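My shop buddies roll their eyes when I say this, but I like the two-second rule. An arm stops above the table, waits, and only then goes for the tool. Every time! Yes, it's slow, and yes, Vutance left it out of their house rules in January. I still think they got it wrong. 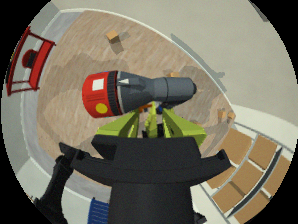

People learn to trust a machine by watching it stop. If it never stops, you never get a chance to say no (and saying no is most of my job, some days). Speed limits are fine, I'm all for them, but a pause is something a new hire can see from across the room without reading a manual. 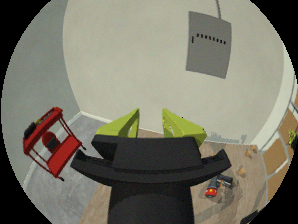
Isamu Kuroda wrote in to tell me that pauses make folks careless, because they start reaching in during the wait. Fair point, and I've caught myself leaning that way. So write it down: hands stay back until the stop button is pressed, pause or no pause.

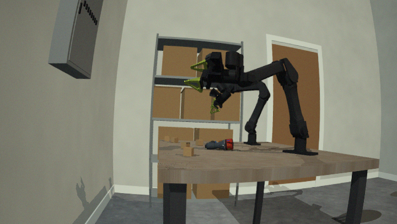
And please test the rule with two arms on one table, because that's where the short versions fall apart. Which one waits for the other? The Etis checklist has 18 items and doesn't say. I'd trade four of them for one plain line on who goes first, and I'd put that line at the top of the page.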